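Open day at Grustov

Last month I finally went to the open day at Grustov, the robotics firm that moved into the old mill in Villison. The mill dates from 1895 and the stairs feel like it. They let us in by groups of up to 15, and I was in the second one of the afternoon.

Most of the visit was spent in the kitchen room, where they teach arms to put things away. A young engineer drove the arm by hand from a pair of levers and talked while she worked. She told us the wire basket is harder than it looks, as the fingers can snag on the mesh, and that bottles next to it get knocked over a lot in the early weeks.
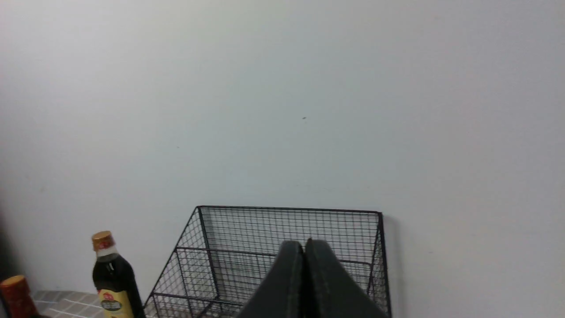

We each got a turn after that. Mine lasted 60 seconds and I didn't manage to pick up anything. The levers are very light and I kept overshooting. A boy from Tivwood did much better than any of the adults.

Upstairs they had a board with the count of practice runs so far, 778 when I walked by. There was coffee and a table of leaflets.

Parking is at the Niven Street end, and it was full by two. They plan another open day in November. I'd go again, but I'd take the bus.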